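Long matches: what do you keep them in?
Forum > Around the House > Storage and Small Stuff

lowtherlane
Posted Tuesday, 7:40 pm

We have a gas fireplace that only lights with a long match, and for years the matches lived in the box they came in. The box finally gave up. The bottom went first, over the hearth rug, and the striker strip had been bald for a good while before that. I have now got most of a box of long matches in a soup mug and my wife has expressed a view on the mug.

What do the rest of you use? I would like something that doesn't say "gift shop." Budget is 20 dollars, or whatever the mug cost.

pilotlight_pam
Posted Tuesday, 7:58 pm

Glass jar with a cork. Every cottage rental in Bivton has one on the mantel. You can buy them with a striker patch stuck on the bottom, and the patch falls off in a month, and then you have a jar with a cork.

grout_expectations
Posted Tuesday, 8:15 pm

I went with clear plastic, one of those open-top boxes with a divider that are meant for cotton balls or pens or whatever people have on bathroom counters. Matches stand up on one side. The other side I'm saving for the used ones, because at present those go back in with the good ones and I find out which is which at the worst time.

It's wider than it is tall, so a long match sticks out over the rim and you can grab it without fishing. I put them in heads up. There's one in there so far.
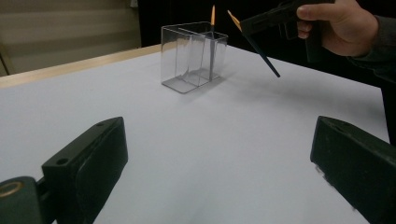 Heads up is how you get a whole bunch going at once, according to hobnob854, and the box ought to have a lid on it before anybody talks about which way the matches point.

grout_expectations
Posted Tuesday, 8:31 pm

If I put them heads down I can't tell the good ones from the dead ones, and I'd be pulling them out by the wrong end. The box lives in a cabinet. Nothing in the cabinet is on fire.

hobnob854
Posted Tuesday, 8:36 pm

Yet. I stand by the lid. Metal tin, lid, top shelf. Mine is a shortbread tin and the matches lie down in it like civilized people. And please tell me the used ones get dunked in water before they go next door to the fresh ones.

pilotlight_pam
Posted Tuesday, 8:44 pm

The trouble with a tin is that there's always one person in the house who opens it hoping for shortbread. I've seen grown men go quiet.

I'm with hobnob on the dunking, though. A divider is a divider, it isn't a fire door.

lowtherlane
Posted Tuesday, 9:02 pm

I like the two compartments. My worry is they'd lean. In the mug they fan out like a bad flower arrangement, and I'd imagine a wide box is worse until it's full.

grout_expectations
Posted Tuesday, 9:10 pm

They lean a bit. Start them against the side wall and they mostly behave. I'll give hobnob the dunking. There will be a cup of water. I am not giving up the box.

cinderblock_sue
Posted Tuesday, 9:26 pm

Has anyone mentioned the long butane lighter? Click, done. Lundemgate Hardware sells them at the register, 5 dollars.

lowtherlane
Posted Tuesday, 9:29 pm

I own three. None of them work. They are in the drawer with the batteries that don't work.

hobnob854
Posted Tuesday, 9:41 pm

Whatever you pick, cut the striker off a new box while it's still good and keep it with the matches. I used to tape mine to the inside of the lid, then somebody on here told me strikers and match heads shouldn't be rattling around together, and they were right. Mine's on a hook now.

lowtherlane
Posted Wednesday, 8:05 am

Update: the mug has been reclaimed for soup. Matches are in the shortbread tin until I get to the store. There was one piece of shortbread left in it, so that's been dealt with too.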